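Plain tan bottle, flip lid, no label. Keep or toss?

Trirside Home Forum > Clutter, Sorting & Storage

mossybanks
Okay so I've been clearing the long white table since January and I'm down to the stuff I can't make up my mind about. Top of the list is a tan plastic bottle. No idea what came in it. I like the color (kind of a light caramel) and I like that the lid is hinged, so there's no cap to lose down the back of something. My plan was to clean it out and use it for dish soap or maybe hand lotion, but I'm stuck on whether old bottles like this are worth the trouble. Closer look at the lid end:

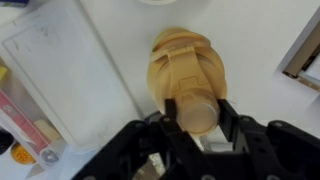 Tan bottle, flip lid and ridges at the top, cloudy part at the other end

Anybody reuse these? Is there a trick to getting the smell of the old contents out?

plainpantry66
Toss it. I say this with love. I kept every nice bottle for years and all I ended up with was a cabinet full of nice bottles.

dunmoor_kit
Disagree with plainpantry! A hinged lid is the one thing worth saving. Fill it with warm water and a spoon of baking soda, leave it overnight, rinse, then let it dry open for a couple of days. Open is the important part. Also check those ridges with an old toothbrush, that's where gunk goes to live.

plainpantry66
And when you don't know what was in it? I wouldn't put lotion on my hands out of a mystery bottle.

dunmoor_kit
Fair, I'd go with dish soap over lotion. Or use it for watering seedlings.

ninespoons
Can we see the rest of the table? You can't post one bottle on this forum and expect to get away with it lol

mossybanks
Ha, fine. You asked for it. This is the window end, which I thought was going pretty well until I looked at it on a screen.
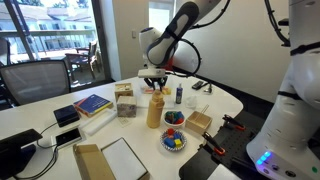
Window end of the table, tan bottle in the middle, small blue one behind it

The marbled box is my favorite thing on there and I have nothing to put in it. Same goes for the little light wood cube. The phone charger lives in that corner and it's staying, I've tried moving it and I just end up hunting for my phone.

ninespoons
Ooh, I like that window though. And the foam block has to go! What is it for??

mossybanks
Packing foam. I keep thinking I'll mail something breakable.

plainpantry66
You will not mail something breakable.

hallcloset_9
Lurker here, first post in a while. I think the bottle is a side issue. You've got small things sitting straight on the tabletop with nothing around them. When I did my craft table in Plidton I got 2 shallow trays from the Salian range and made a rule that anything small lives in a tray or it leaves. Took me an afternoon. The marbled box could take the charger cables if it's deep enough.

dunmoor_kit
Trays just turn into piles with edges, in my experience. I'd rather have lidded boxes. I bought the Jurska ones, part number ends in 848 if anyone's hunting for them, and they stack without sliding.

hallcloset_9
Lidded boxes are where things go to be forgotten! I found birthday candles in mine that were older than my dog.

dunmoor_kit
So label them :)

mossybanks
You two are both kind of right, which doesn't help me. I do have a flat gray tray already and it ended up behind an open cardboard box, so clearly I'm not using it. The toy pieces are in a clear plastic container and I can find those fine — I think being able to see inside is what works for me. The colored blocks are another matter. They're split between two bowls and I keep going back and forth on whether they need a proper home or whether bowls are okay.

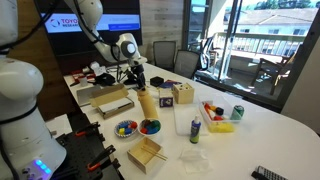

I'm leaning toward leaving the blocks where they are, at least until the wooden shape sorter finds a shelf. The chopsticks belong in the kitchen and so does the cutting board, so that's one trip and a good chunk of table back. I'd like to keep the open wooden box for pens.

ninespoons
Bowls are okay! Kids can tip them out and you can scoop it all back in. But the sponge and the squeeze bottle should go to the kitchen on that same trip.

plainpantry66
And the soda can, if you're walking that way anyhow. And the cardboard box. Flatten it before you change your mind.

mossybanks
The cardboard box is a good box though

plainpantry66
I rest my case.

hallcloset_9
Put the clear container and the blocks side by side at one end and leave the other end for the phone and your books. Having a kids' end and a grown-up end made the biggest difference at my place, way more than the trays did if I'm being fair.

mossybanks
Okay, I like that a lot. Window end for grown-up stuff. The tan bottle gets the baking soda soak tonight and if it still smells after that I'll let it go. Foam block is under review.

dunmoor_kit
Do the soak twice if the first one doesn't get it. Mine took two rounds and it's been by the sink ever since.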